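Notes on the second-semester welcome concert

Last updated: 12th July

I ran front-of-house sound for the student union's mid-year concert on the lower oval. Four acts, one stage, 258 tickets scanned at the gate against a licensed capacity of 3,000. The power budget was the main constraint. 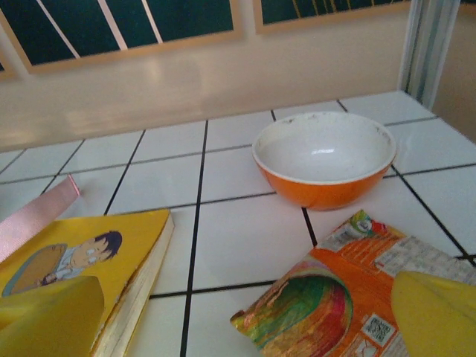
Photo: Annelore Hollmann

We had two 20 amp circuits from the gym. Lighting went on one, audio and backline on the other. Letus, who opened, brought a valve bass rig that hummed badly until I moved its supply to the same board as the console. Divetis played to a click from a laptop, with no amplifiers on stage, and were the easiest changeover of the night.

The delay speakers sat further back than I would have liked, on account of the sausage sizzle queue.
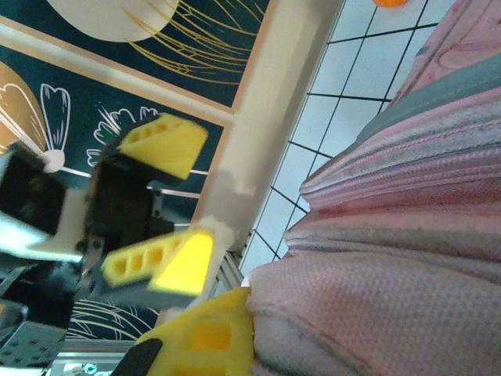

I set them by measurement first and then pulled the level down by ear during Revik's set. The council limit at the boundary fence was met throughout. Phúc Đặng took the readings and has the log.

For next year: a third circuit, a longer multicore, and a written changeover order issued before load-in. Bhattacharjee's keyboard stand still needs collecting from the union office.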